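Coleo Suturing Bench: Operator Manual
Revision of October 24, 2023

13. Thread Faults

13.1 Scope

Read this section before running any closing program with free thread longer than 105 mm. It covers fault codes 53 (thread caught at wrist) and 76 (needle not held), and applies to both instrument arms. For faults in the arm drives, go to section 14.

Thread faults build up over several stitches. The controller measures jaw force and wrist torque only. It does not track the thread, so the operator must watch it on the wrist camera display. 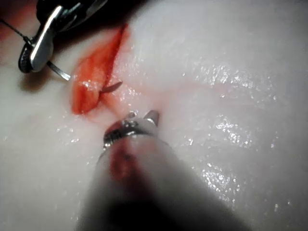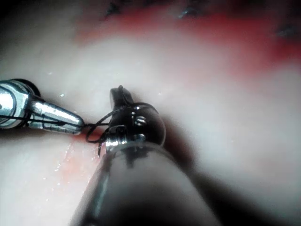
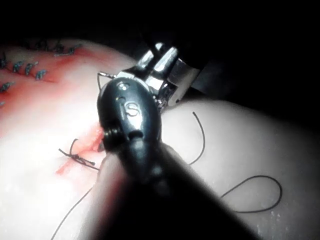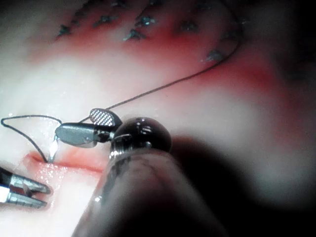 Figures 13-1 to 13-4. Suture thread and instruments during closing work on the bench.

13.2 How the faults show up

Code 53 is raised when wrist torque stays above the set limit through a full roll movement. The arm holds its position and the jaws stay as they were. The status lamp turns amber.

Code 76 is raised when the jaws close past the needle width set in the job file. This means the needle has slipped, turned flat or been dropped. Both arms hold. The status lamp flashes red.

A turn of thread around the wrist will not always raise a code. At low roll angles the torque may stay under the limit, and the thread then tightens on the next throw and pulls on the stitch before it. If you see thread lying over a wrist joint outside a programmed wrap, press HOLD and treat it as code 53.

CAUTION: Do not press RESUME to see if the fault clears. The arm will finish the interrupted movement at full speed and can tear the pad or throw the needle.

13.3 Before you reach in

1. Press HOLD on the pendant. Wait for both arm indicators to show a steady light.
2. Turn the key switch to SERVICE and take the key out. Keep it with you.
3. Put on eye protection and cut-resistant gloves.
4. Find the needle on the camera display before moving anything. Check both sets of jaws and both sides of the cut.
5. If you can't find the needle, go straight to 13.5.

WARNING: HOLD does not remove power from the arms. An arm in HOLD can move if the pendant is bumped. Never put a hand between the instruments until the key is out.

13.4 Clearing thread from a wrist (code 53)

1. Note which arm has the caught thread and which way the thread passes around the joint.
2. With blunt forceps, lift the slack side of the thread. Do not pull on the needle side.
3. Ease the loop over the jaw end of the instrument. If it won't pass, cut it on the slack side, leaving at least 13 mm at the last knot.
4. Check the gap between the jaws and the joint cover for short lengths of thread. Remove them with the forceps.
5. Wipe the wrist with a lint-free cloth dampened with clean water.
6. Move back from the bench, refit the key and turn it to RUN.
7. Select WRIST TEST for the affected arm. The torque trace should be level in both directions. If the code comes back, replace the instrument.

Note: Thread that has been pulled over a joint edge may be frayed even where it looks sound. Fit new thread before the next stitch.

13.5 Recovering a needle (code 76)

1. Do not open the jaws. A needle held by its end will often stay put until the jaws move.
2. If the needle is in the pad, note where each end is. Grip it with a hand needle holder and draw it out along its curve.
3. If it is still in the jaws, grip it with the hand needle holder first. Turn the manual release on the instrument base a quarter turn and lift the needle clear.
4. If it is in neither place, sweep the tray with the magnetic wand, then the arm covers, then the floor.
5. Place the needle in the sharps container. Do not use it again, even if it looks straight.
6. Record the fault in the bench log with the code, the arm and the stitch number.

The bench must not be restarted while a needle is missing. Tag it out and tell the site supervisor.

13.6 Restarting the job

The program cannot restart partway through a stitch. Choose RETURN TO LAST KNOT, check the position on the display, and run the first movement at reduced speed with a thumb on HOLD.

If the pad has torn beside the cut, end the job and fit a new pad. Depth readings from a torn pad are not reliable.

13.7 Repeat faults

Two code 53 faults on one pad usually point to thread length or drape. Shorten the thread and check that the job file was made for the instrument fitted. Files made with Gilenska Path Editor before the September update do not include the wrap clearance setting and must be opened and saved again.

Two code 76 faults on one arm call for a jaw check. Remove the instrument, look at the gripping faces under magnification, and send it to Weddale Service if the pattern is worn or chipped. Include a copy of the log page.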